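# Zwischenbericht an die Stiftung Alemneh
## Vorhaben »Kleiderstube Skarkness«: Aufbereitung und Weitergabe gespendeter Kleidung

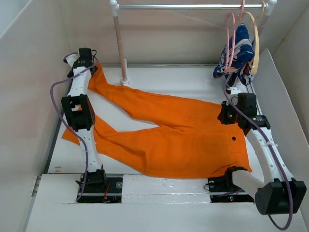
*Abb. 1: Orangefarbene Hose mit rundem schwarzem Knopf am Bund, ausgelegt auf weißer Arbeitsfläche.*

Berichtszeitraum: zweites Förderhalbjahr, Stand Dezember
Berichterstatter: Wondimu Sisay, Projektleitung

### 1. Stand des Vorhabens

Die Kleiderstube Skarkness hat im Berichtszeitraum 831 Kleidungsstücke angenommen, geprüft und für die Ausgabe vorbereitet. Gegenüber dem ersten Förderhalbjahr hat sich der Schwerpunkt deutlich zu Hosen und Arbeitskleidung verschoben. Diese Entwicklung geht auf die Vereinbarung mit der Wäscherei Nillska zurück, die seit dem Sommer nicht abgeholte Stücke aus ihrem Bestand abgibt.

Die im Bewilligungsbescheid genannten Teilziele »Einrichtung der Sortierung« und »einheitliche Prüfung der Ware« sind erreicht. Das Teilziel »Ausgabe nach Terminvergabe« ist begonnen, aber noch nicht abgeschlossen.

### 2. Prüfung und Zusammenlegen

Für die Prüfung gilt seit Beginn des Halbjahres eine schriftliche Arbeitsanweisung. Jedes Stück wird einzeln und flach ausgelegt. Bei Hosen werden zunächst Bund, Knopf und Reißverschluss kontrolliert, danach die Schrittnaht und zuletzt die Säume der Beine. Falten werden vor dem Zusammenlegen mit der Hand vom Schritt zu den Säumen hin ausgestrichen. Anschließend wird Bein auf Bein gelegt und das Stück in drei Lagen gefaltet, sodass der Bund oben sichtbar bleibt und das Größenetikett ohne Auffalten gelesen werden kann.

Die einheitliche Faltung hat die Suche in den Regalen merklich erleichtert. In der früheren Praxis wurden Hosen teils gerollt, teils über Bügel gehängt; beim Herausnehmen einer bestimmten Größe mussten regelmäßig ganze Stapel neu gelegt werden. Einzelne Stoffe bereiten weiterhin Schwierigkeiten. Dünne Baumwollhosen verziehen sich beim Falten an der Schrittnaht, und Stücke mit weitem Bein passen nur in den unteren Regalböden in voller Breite nebeneinander. Für letztere ist eine zusätzliche Querfaltung vorgesehen, die derzeit erprobt wird.

Beschädigte Stücke werden je nach Befund an die Nähgruppe weitergegeben oder ausgesondert. Am häufigsten sind offene Säume und fehlende Knöpfe. Die Nähgruppe trifft sich einmal wöchentlich ab 17 Uhr und arbeitet die Rückstände in der Regel bis zum nächsten Termin ab. Bei Reißverschlüssen ist dies nicht immer möglich, weil passende Längen häufig erst bestellt werden müssen.

### 3. Räume und Ausstattung

Die Regale der Firma Rurnex wurden geliefert und aufgebaut. Die Lieferung verzögerte sich um drei Wochen, in denen die geprüfte Ware in Kartons gelagert wurde. Schäden an den Kleidungsstücken sind dadurch nicht entstanden. Die Beschriftung der Fächer nach Art und Größe ist abgeschlossen; für Kinderkleidung fehlt noch eine Reihe von Schildern, die nachbestellt wurde.

Die Beleuchtung im hinteren Teil des Lagers ist nach wie vor unzureichend. Flecken auf dunklen Stoffen werden dort leicht übersehen. Dunkle Ware wird daher bis auf Weiteres ausschließlich im vorderen Teil geprüft. Ein Angebot für zwei zusätzliche Leuchten wurde eingeholt und liegt dem Vermieter zur Zustimmung vor.

### 4. Mittelverwendung

Im Berichtszeitraum wurden fast 4000 Euro aus den bewilligten Sachmitteln verausgabt. Der größte Einzelposten entfällt auf die Regale, gefolgt von Nähbedarf und Etiketten. Umschichtungen zwischen den Kostenarten wurden nicht vorgenommen. Die Einzelbelege sind der Anlage A zu entnehmen. Für die Leuchten wird gegebenenfalls ein gesonderter Antrag auf Umwidmung gestellt.

### 5. Ausblick

Im kommenden Halbjahr soll die Ausgabe vollständig auf Termine umgestellt werden. Die Erfahrungen aus der bisherigen Erprobung sind überwiegend positiv, jedoch bleiben kurzfristig abgesagte Termine häufig unbesetzt. Vorgesehen ist eine Warteliste, die am Empfang geführt wird.

Mit der Wäscherei Nillska wird über eine Fortsetzung der Vereinbarung gesprochen. Offen ist die Frage, wer die Kosten des Transports trägt. Eine schriftliche Regelung wird der Stiftung nach Unterzeichnung nachgereicht.

*Anlagen: A – Belegliste; B – Arbeitsanweisung Prüfung und Faltung; C – Lageplan der Regale*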